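Sim gripper won't stay open at start, wrist cam view is all wonky

Lalley
Posted in Simulation, setup and config. 56 views

Hi all. Setting up a simulated arm with a two finger gripper in the Tangen kitchen room, wrist camera on the hand. Two problems.

First, when I reset, the fingers start wide open like I want, then drift shut over a second or so. No command sent. Second, the wrist view comes up looking at what's probably the ceiling and a window or skylight instead of the counter. Gripper itself looks fine in it, both fingers there. 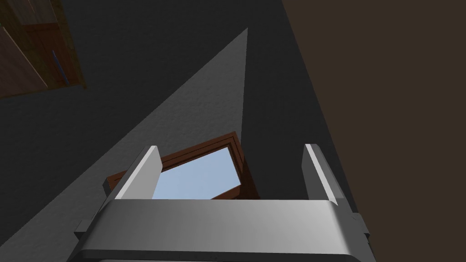
Arm home pose is all zeros, whatever came with the file. Gripper force limit is 1000, damping 2. Tried lowering the force to 100 and it still closes, just slower. Have I got the camera mounted backwards or is it the arm? Need this working before June, teh rest of the cell is done.

Wutilden
Your reset sets the joint positions but not the targets. So fingers get placed open, drive target is still 0, and 0 is closed on most of these hands. Drive pulls them in. Write the open value to both position and target in the same reset call, before you step. Both fingers too, if the second one isn't mimicking the first.

Put the force back where it was after, it isn't your problem. Damping of 2 is low though, you may get some chatter when it grips.

Camera: leave it alone for now. All zeros on a lot of arms is straight up, so the hand points up and the camera goes with it. Set a proper home pose, elbow bent, hand facing down over the counter, then look again. If the fingers still come in from the bottom edge the mount is ok.

Canwood
had the same thing, I just reinstalled and it went away. maybe try a diferent room file

Lalley
Targets did it, fingers stay put now. Did the elbow too and I'm looking at the counter. Didn't reinstall anything. Still some chatter on closing, will play with the damping tonight.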